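Palumbo Mineral Wall Finish
Interior, trowel applied
Made by Voler

Product code: 706
Tub size: 9 kg
Coats: 2

Overview

Palumbo is a ready-mixed mineral finish for inside walls. It dries to a matt, uneven grey with lighter and darker patches, much like old plaster or bare concrete. It goes on over sound plaster, plasterboard and most painted walls, once they have been sanded and primed.

The colour goes right through the coat, so small knocks show less than they would on a painted wall. No two walls come out the same. How much the grey varies depends on the trowel, the pressure and how long you leave between coats.

Palumbo is supplied in four greys: Chalk, Ash, Slate and Harbour. Samples on card can be ordered from the shop page. We advise ordering one before buying full tubs, as screens do not show grey very well.

Where to use it

Living rooms, halls, stairwells, offices and shops. It can be used in kitchens away from the hob and sink. Do not use it in showers, on floors or outdoors. For wet rooms see Prirnum, which is made with a different binder and has its own sealer. 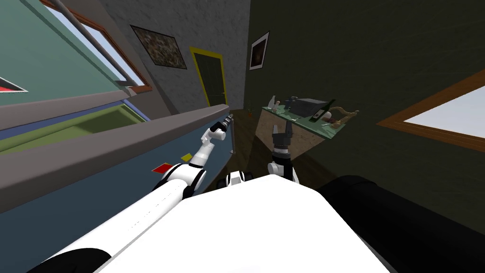
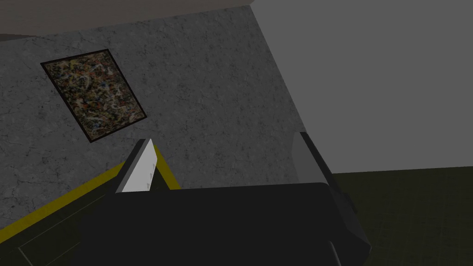 Preparing the wall

Remove loose paint and wallpaper. Fill holes and let the filler dry fully. Sand gloss paint with 220 grit paper and wipe off the dust with a damp cloth. Prime with Voler Grip Primer and leave overnight.

Fine cracks in old plaster can be left as they are. Anything you can get a fingernail into should be raked out and filled.

Applying

Stir the tub slowly by hand. A drill paddle will put air into the mix and leave pinholes. Spread the first coat thinly with a steel trowel, working in short strokes in different directions. Leave it until it is dry to the touch and even in colour, then put on the second coat. For a smoother surface, go over the second coat with a clean trowel while it is still slightly damp.

Finish a whole wall in one go. If you stop halfway, the join will show.

Hanging pictures

Wait a week before drilling. Put masking tape over the spot, drill through the tape without hammer action, and peel it off gently. Heavy frames need a fixing that reaches the wall behind. Adhesive strips are not suitable and will pull the surface away.

Care

Dust with a dry brush. Marks can be wiped with a soft cloth and plain water. For halls and stairs we recommend one coat of Grarkurell matt wax, which darkens the grey slightly.

Storage

Keep the lid tight and store away from frost. Opened tubs should be used within the month.

Questions

Technical advice: Jonas Imhof
Trade orders and samples: Samuele Zanetti

Page updated February 7, 2025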